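Small shelf racking on a work table, fixed or loose?

Zuddale
Member, 142 posts

Setting up a shared bench for sorting and packing small parts. The table is large and I want a short two-tier unit toward the back of it, metal frame with wood boards. The question is whether to screw it down or leave it on rubber feet. Load will be light, 14 kg at most across both tiers.

Keltberg
Moderator

Leave it loose for the first month. You will move it. On our bench the unit went from the left end to the middle and then back a hand's width once people started reaching past it. Screw holes in a soft table covering don't close up.

Porner
Member

Disagree. A narrow frame on rubber feet walks when people lean across it. Two screws per side, done in 20 minutes. Fill the holes later if you have to.

Also consider the rim. If the top board has a raised metal edge at the ends, bins won't slide off sideways, but they can still go off the front.

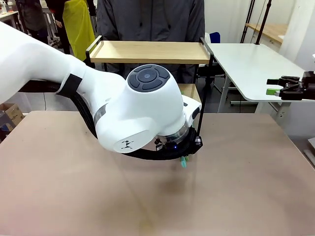
El Sherbiny
Workshop technician, member

Ours is the same type: light wood board on top, black metal rim raised at the ends, second board underneath. Thin frame. It has stayed loose since November and I have not seen it walk. People do stand right up behind it, so I would plan for access from both sides before fixing anything.

Two notes on the table. The covering is a pale pinkish brown, and small dark parts are easy to find on it. We tried white first and the glare was worse under the overhead lights. Second, keep a separate table off to the side for overflow. Otherwise everything ends up on the desk.

Porner
Member

Loose since November with what load?

El Sherbiny
Workshop technician, member

Under 5 kg. Fair point, I can't speak for 14.

Keltberg
Moderator

At 14 kg put the heavy bins on the lower board and it will sit fine. Clamps are another option if the table edge is within reach.

Zuddale
Member, 142 posts

Edge is 60 cm away, so no clamps. Going loose with the heavy bins low. If it moves I'll use Porner's screws.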